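Drustis

Drustis is a slow-rising potato bread from the hill town of Trillberg, where it has been baked in private kitchens for as long as the parish books have been kept. The loaf is round and rather flat, with a dark crust and a soft, slightly sour middle, and it is usually eaten on the second day, when the flavor has had time to settle. Trillberg itself is a small place - 1,317 people at the last local count - and yet there are five accepted ways of shaping the dough, each with its loyal families.

The starter, called somow in the local speech, is fed with potato water and a little rye flour and kept in a cool pantry. Many households pass theirs down from parent to child, and it is thought very poor manners to refuse a spoonful to a new neighbor.

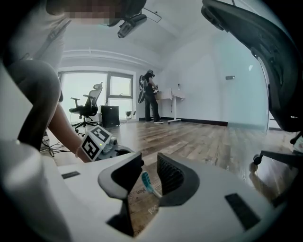 Baking begins early, often before five in the morning, with the boiled potatoes mashed while they are still warm and worked into the flour by hand. Caraway is common in the upper part of town and quite rare near the river, a difference that people on both sides are glad to discuss at length.

The Kwiatkowski bakery was the first to sell drustis over the counter, and it still makes the loaf through the winter months, stopping in March when the stored potatoes begin to sprout. Summer versions do exist, made with new potatoes, though older bakers tend to find them a bit watery and will kindly tell you so.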